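1/ A cooking thread, sort of. I've been reading claims about steaming vegetables for months and I'm tired of seeing the same five sentences passed around as science. Long one, mute me if you don't care.

2/ The claim: steaming "locks in" nutrients, boiling "destroys" them. You've seen it on every recipe blog going. Usually with a percentage. Never with a link.

3/ I went looking for where the percentage comes from. The blog cites a newsletter. The newsletter cites a kitchenware shop called Skelier. Skelier cites "studies." So the trail ends at a company that sells steamers. Great.

4/ I'm not saying steaming is bad. I steam stuff most nights. Some vitamins do move into the cooking water, and if you pour that water down the sink, they're gone. Fine. I believe that part.

5/ But if you're making soup you drink the water! Half the people repeating this line make soup every weekend and never seem to connect the two.

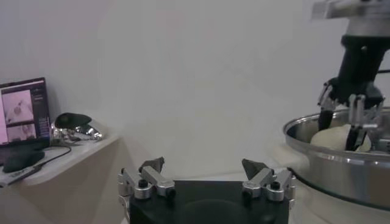

Big stainless steel bowl, pale rounded lump in it.

6/ Next claim: the expensive steamer cooks "more evenly." Compared to what? Stomix has a chart on the box with two lines on it and no numbers on either axis. I've looked at it upside down. Doesn't help.

7/ Kayode Wike asked me on Saturday if I'd tested any of this myself. Yes, a bit. Same broccoli, same pot, same burner, cheap insert vs. a borrowed Stomix. 6 minutes each.

8/ Result: both were broccoli. I had my sister taste them without telling her which was which and she said "the left one," then changed her mind, then asked if there was any cheese.

9/ Is one head of broccoli a study? No. It's still one more head of broccoli than the box told me about.

10/ What did make a difference, at least in my kitchen: cutting the pieces the same size. Not piling them up. Keeping the lid on. My grandmother's advice, and she never charged me for it.

11/ Also water level. If the water touches the food you're boiling the bottom layer. I did this for two years and blamed the pot. 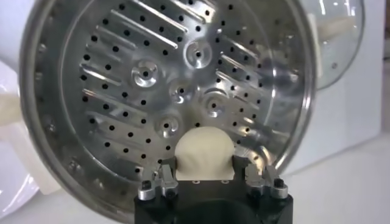

Steamer plate, stainless. Holes and ridges.

12/ Someone will now tell me about hole patterns. Mwakyusa's product page has 400 words on "steam flow geometry." I read all of them. I still don't know what it is, and I don't think whoever wrote the page does either.

13/ My guess – and it's a guess – is that steam fills a closed pot pretty well on its own. If someone has proper measurements showing the hole pattern matters for a pound of green beans, send them. I'll post them and say I was wrong.

14/ The reviews don't help. Onbridge shows 2352 ratings for one steamer and I read through the first few pages. A lot of them are "arrived fast, looks nice, haven't used it yet." Five stars.

15/ Thabiso Lekota replied to the last thread saying I just hate buying things. Partly true. But I'd spend the money tomorrow if one of these companies showed me a plain before-and-after with the method written down.

16/ For now: cheap insert, tight lid, an inch of water, check with a fork. Salt after. Butter if it's that kind of day.

17/ Rice next, probably in May. I have questions about rinsing.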